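The Grapes of Norkamik

Balthasar Mösli had put the dark grapes on the left and the red ones on the right, and he would not let anybody change it. 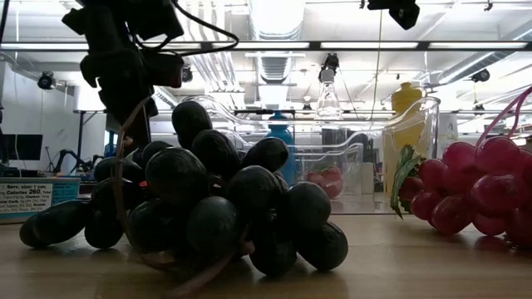
1. The first gripper

"They are artificial," said Quentin Besnard. "Why do you touch them so gently?"

"Because the arm must learn it from somebody."

It was March, and the firm had money for one gripper only. The Schwaiger was strong and cost 4000 more. The Resance had soft fingers and a slow controller. Each would get 184 tries on the same two bunches. Quentin had worked with the Schwaiger for years in another town, and he spoke of it as one speaks of a cousin who became a doctor.

The Schwaiger went first. It took the dark bunch by the stem, or by one grape, or it took nothing and rose very proudly with closed fingers. Quentin wrote everything down. At try 112 he stopped saying "good" after the good ones.

2. The second gripper

Changing the gripper lasted until four in the afternoon, as one screw was missing and Balthasar had it in his pocket.

The Resance came down so slowly that Quentin went to make coffee. When he returned, it was still closing.

"My grandmother picked like this," said Balthasar. "In September, on the hill. My uncle shouted at her all day."

"And was she right?"

"Her baskets were always the last. But people asked for them."

Quentin looked at the list, where there were 84 lines left to fill - then at the clock. He took a chair and put it beside the other chair.

"Start the next one," he said.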